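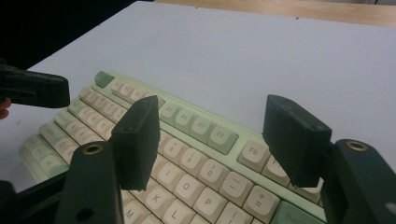
What does Clakska do?
Clakska transcribes and indexes handwritten and typed business records for small towns, water districts and family firms. The finished index goes back to the client as plain text files, along with the original papers in their original order.

About the company

Clakska is a records transcription office in Irkville. The work is old ledgers, meter books, plat descriptions, minute books, payroll sheets and correspondence. Most of it was written by hand before the offices that own it had any kind of filing software, and most of it cannot be read reliably by automatic text recognition. Our staff reads it and keys it.

The office opened with one contract, the burial and lot records of the Irkville township cemetery. That job covered 1,169 ledger pages in four different hands, one of them in pencil. The rules written for that job are still the base of our keying manual, which is now in its sixth edition. Later editions added sections on ditto marks, struck-out entries, fractional acreage and pre-decimal scale weights.

How a job runs

Material is received at the front counter or by insured freight. Each box is given a control number and a condition sheet. Loose items are foldered in the order they are found. Nothing is unstapled or flattened at intake unless the client has signed for it.

Pages are then scanned at 400 dots per inch, or 600 for pencil and faded carbon copies. The scans are split into batches of 200 pages. A batch is the unit for scheduling, checking and billing, and a client who wants to stop partway through a job can stop at the end of any batch.

Each batch is keyed twice, by two people working separately. The two files are compared by line and every mismatch goes to a third reader, who works from the scan and, where needed, from the paper. Entries that still cannot be settled are marked with a question mark in square brackets. We do not guess at surnames. A client who knows the local families will usually be able to clear these, and we send a separate list of them for that purpose.

Spelling is kept as written. If a name appears in three forms in the same ledger, all three are keyed, and the index carries a cross-reference. Dates are keyed as written and again in a standard form in a second column. Sums are keyed as written even when the column does not add up. The error is noted in the remarks field.

Porko

Porko is our in-house comparison program. It was first built to handle hog sale receipts from a livestock yard - hence the name - and it now runs on every job. It takes the two keyed files, lines them up, and lists the mismatches by page and line. It also keeps a table of common confusions for each writer, such as 1 and 7 or a closed 4 and a 9, which the third reader can open beside the scan. Porko is not sold or licensed separately.

The Ratanaporn collection

The largest private job completed so far is the Ratanaporn collection, the business papers of a dry goods importer. It includes 733 letterpress copybook leaves, many of them bled through from the back. The leaves were scanned against black and white backing sheets in turn, and the clearer scan of each was used for keying. The family has made the index open to researchers, and requests to see it can be sent through our office.

Storage and return

Client papers are held in a locked room at 65 degrees and 40 percent relative humidity. Food, drink and ink pens are not allowed in that room or in the reading area. Scans are kept for 6 months after delivery and then deleted, unless the client has paid for longer storage. Papers are returned in the boxes they came in, or in new acid-free boxes at cost.

What we do not take

We do not accept medical files, sealed court files, or material with active mold. Photographs and maps are scanned on request but are not described beyond the caption written on them. Shorthand is accepted in Gregg only - other systems are sent back with the job.

Estimates

An estimate needs a page count and ten sample pages, picked from different parts of the material and including the worst one. Copies made on an office scanner are good enough. Estimates are free and hold for 90 days. New work is not started in November, when the county tax roll takes up all of the keying desks.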